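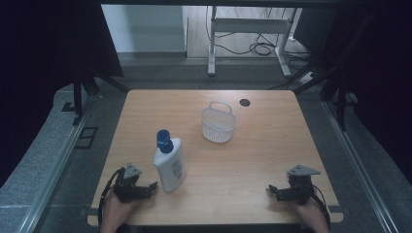 Page 14

Sundis 500 backdrop stand

The Sundis 500 is a two-leg stand for paper and cloth backdrops, meant for portrait photographers who work in clients' homes or hired halls. It goes up without tools. The crossbar comes in four sections, so you can leave one or two out in a narrow room. Each leg locks with a thumb screw, and there is a hook on the foot for a sandbag.

Order code 2251. Supplied with a carry bag, two clamps and a spare thumb screw. Sandbags and backdrops are sold separately.

We use cookies to remember your basket and to see which pages are visited. Accept / Manage settings

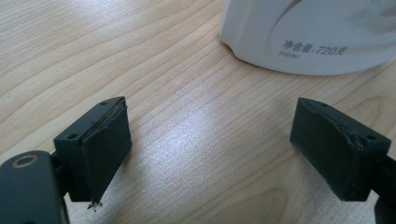
Light on a wooden tabletop.

Full-width paper rolls are too heavy for the 500. If you use them, order the Sundis 700, which has thicker legs and a one-piece bar. The 700 will not fit in the 500's bag, and the clamps are not the same size, so please check which model you own before ordering spares. Quiroga cloth backdrops have a sewn pocket and slide straight on to either bar.

Orders placed before noon on a Monday leave our Skallville store the same day. Stands can be returned unused in their box.
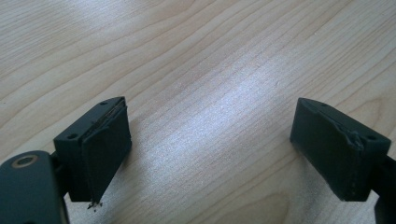 Latrice Okafor writes that she has used the 500 for school portraits since October and finds it steady with cloth, but would like longer feet for uneven floors. Longer feet are available for the 700 only.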